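Pralley Open Singles - Questions We Keep Getting

Updated January 11, 2026
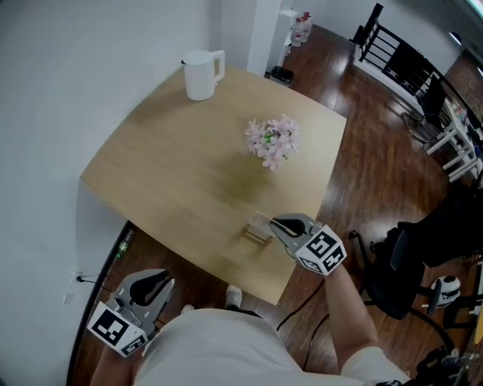

White kettle and pink flowers on a light wooden table.

When is the draw?
The evening before play starts, in the Darko clubhouse. Ilham Kettani pulls the names. She does not take requests, though people keep making them.

How many players get in?
As many as sign up by the February deadline, up to 100. After that you go on the waiting list, which moves faster than you'd think once the forecast comes out.

Who gets a first round bye?
The top 4 seeds. Last year's runner-up, Moataz Nasr, is seeded second and would like it known that he asked for first.

How are seeds decided?
By club ranking points. Nesma Tazi leads with 2,230. If you think your total is wrong, email Marwa Kamel with the scores. "I felt like I won" is not a score.

What is the match format?
Best of three sets, with a match tiebreak in place of the third. The final gets a full third set.

My opponent is late. Do I win?
After 15 minutes, yes. Please wait the whole 15 - we do check.

Do I need to bring balls?
No. Bring water, a hat and your own opinion of the line calls, and keep the last one in your bag.

Can I switch my match time?
Only if your opponent agrees and you tell the desk by noon the day before.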